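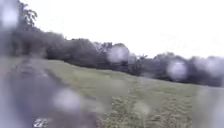
How long after a lumpectomy did your arm stop feeling tight?

Mine took nine weeks before I could reach a high shelf without thinking about it, and the tight feeling along the inside of the arm went on a while longer than that.

I should explain why I'm asking. I had a lumpectomy on the left side with 2 lymph nodes taken out. The surgeon was happy with the margins and I'm due to begin radiation soon. The nine weeks above was my first operation, on the right side, some years ago. This time the arm is behaving differently and I don't know what to compare it to.

At the planning visit on 3rd January they asked me to lie back with both arms over my head in the rests. The right one went up fine. The left got to a point just above my ear and then pulled hard, like there was a string from my armpit to my elbow. They said they could work with it, but that it would be easier if I could get it up a little more before treatment starts.

I was given a sheet of exercises when I left the hospital. I did them for the first week and then got lazy, partly because the drain site was sore. Now I'm doing them three times a day and I can't tell if I'm helping or making it worse. If I stretch the arm out straight in front of the mirror I can see a thin line under the skin.

What I'd like to know:
Is the string thing normal?
Should I push through the pull or stop when it starts?
Did anyone have to delay radiation over this?

I have a call in to the breast nurse at Dredbridge but she is out until later in the week.

Posted by Uvetti

Younes Ghoneim

What you describe sounds a lot like cording, which is also called axillary web syndrome. I had it after my node surgery and so did two other people in my support group. It can happen even when only a couple of nodes are removed. Only someone who can look at your arm can tell you for certain, so keep after the nurse, and ask for a referral to a physical therapist who sees breast cancer patients. Not all of them do. The first one I was sent to mostly treated knees and was honest enough to say so.

On pushing through – I was told to stretch until I felt a firm pull, hold it there, breathe, and let go. Sharp pain meant stop. Small amounts several times a day did more for me than one long session that left me sore and unwilling to do it again the next morning. A warm shower first helped, though I checked the water with my other hand, as the skin under my arm was numb and I couldn't have told if it was too hot.

The exercises I used most:

Walking my fingers up a wall, facing it, then standing sideways to it. I put a piece of tape at the highest point and tried to get to the tape before trying to pass it.

Lying on the bed with my hands clasped, lifting both arms over my head and letting the good arm do the work.

Lying on my back with my hands behind my neck and letting the elbows drop toward the mattress. 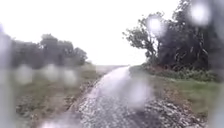 The last one is closest to the position they want you in for radiation, so if you only have the energy for one, I would ask the therapist about that one. Start with a pillow under the elbow if it won't go down. I took the pillow out after 7 days, and by then I could stay in position long enough for the scan.

My start date was moved once, by a week. The radiation doctor told me that in my case a short wait was fine. Don't decide that for yourself by skipping an appointment. Call them, tell them how far the arm goes, and let them say.

Also call sooner, and not wait for the nurse to be back, if the arm swells, turns red or feels hot, or if you run a fever. That can be an infection and needs looking at the same day. There should be an after-hours number on your discharge papers.

As for how long it lasted, the cord itself was gone for me at 21 weeks. I still get some tightness if I've been sitting at a desk all day, and I still do the wall one most mornings.

Fistalley

Had the same thing, mine went away by itself. One day it was just gone. I never did the exercises much. Ask for the arm rest to be adjusted, they can move it.

Abdel Hamid

My wife had this, so this is secondhand. She would disagree with the answer above about leaving it alone. Hers eased once the therapist started working on it by hand, and she was told not to try copying that at home until she had been shown how.

Two practical things. Check whether your insurance wants the referral before the first therapy visit, as we got a bill for one session that way. And tell the radiation staff on the day if the arm hurts once you are in position. She kept quiet the first time and ended up shaking, and they had to set her up again. After that they gave her a few minutes to stretch before she got on the table.

She took her pain medicine ahead of each appointment, which her doctor had okayed. Worth asking yours.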